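Legislative Aides for Council Members: Frequently Asked Questions

The Collham City Council voted in August to give each council member a part-time aide and a small office allowance. The questions below are the ones the City Clerk's office hears most often. For anything not covered, write to the Clerk or stop by the counter on the first floor of the Morrison Building.

What did the council approve?

The council approved a staffing ordinance that creates one part-time aide position per district. Aides are city employees. They are hired by the Clerk's office on the recommendation of the council member they work with, and they can be let go by either one.

Why did council members ask for help?

Serving on the council is a part-time job. Members receive agenda packets on short notice and are expected to read them, answer mail, attend district meetings, and vote. Last year the Clerk logged 1087 written requests addressed to individual members. Many went unanswered for weeks. Ross Hepburn, who represents the Fidgate district, raised the issue in his first speech after taking his seat and later sponsored the ordinance.

Did members have any support before this?

They shared one secretary in the Clerk's office. That position still exists. The secretary keeps the council calendar, books rooms, and prepares certificates and proclamations.

What does an aide do?

An aide reads incoming mail and sorts it, sets up meetings with residents, follows requests through city departments, and writes short background notes on agenda items. An aide may attend meetings in a member's place to listen and take notes. An aide may not vote, speak for the member during a public hearing, or sit in on a closed session.

How many hours do aides work?

Up to 65 hours a month. Hours can be moved around within the month but do not carry over. Budget season is busier, and members are asked to plan for that.

What is the office allowance?

Each member may spend up to $2000 a year on supplies, postage, printing, and small equipment for district work. Receipts are turned in to the Clerk every month and posted on the city website. Unspent money goes back to the general fund at the end of the fiscal year.

What can't the allowance be used for?

It can't be used for campaign material, gifts, personal travel, or donations to outside groups. Food is allowed only at a posted district meeting open to the public, and only up to $50 per meeting. Anything a member buys with the allowance belongs to the city and must be returned when the member leaves office.
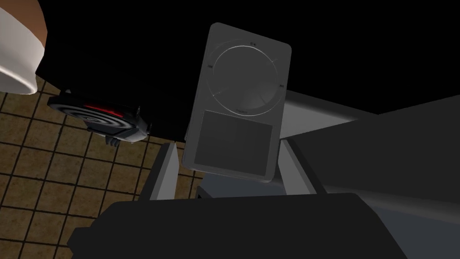
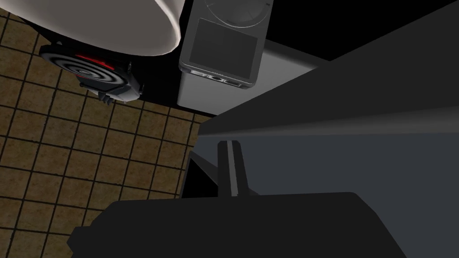
Top: portable music player with click wheel. Bottom: hotplate and brown tiled floor. Both images computer-rendered.

Where do the aides work?

Desks are on the second floor of the Morrison Building, next to the law library. Aides may also work at the Narneren branch library, which has a room set aside for district office hours. Members who want to meet residents somewhere else in the district can do so, but the city does not rent space for this.

Can a council member hire a relative?

No. The ordinance bars hiring a spouse, parent, child, sibling, or in-law of any sitting member, including members from other districts. It also bars anyone who shares a home with a member.

Can an aide work on a political campaign?

Not on city time and not with city equipment. Outside of working hours an aide has the same rights as any other city employee. An aide who files to run for city office must take unpaid leave from the date of filing.

Can a member turn down the aide or the allowance?

Yes. A member who doesn't want an aide notifies the Clerk in writing. The hours can't be given to another member. The same rule applies to the allowance.

What happens if a seat becomes vacant?

The aide stays on until the seat is filled and handles requests from residents in that district under the Clerk's supervision. The new member decides whether to keep the aide. No money may be spent from the allowance while the seat is vacant, except for postage.

Are letters to an aide public records?

In most cases, yes. Mail sent to an aide about city business is treated the same way as mail sent to a council member. Home addresses and phone numbers are removed before records are released. Please don't include medical or bank information in your message.

How do I contact the aide for my district?

Call the Clerk's office and ask to be connected. If you don't know your district, give your street address and the staff will look it up. Phones are answered from 8:30 a.m. to 4:30 p.m. Messages left after hours are returned on the next working day.

How do I apply for an aide position?

Openings are posted on the city jobs page and on the bulletin board outside the Clerk's office. Applicants need a high school diploma and must be able to attend evening meetings. You don't have to live in the district, but you must live in Collham by the time you start work.

Will the program be reviewed?

The ordinance requires a written report from the Clerk after the first full fiscal year. The report will list hours worked, money spent, and the number of resident requests closed in each district. The council must vote again to keep the positions after that. Residents can comment at that meeting or send comments to the Clerk in advance.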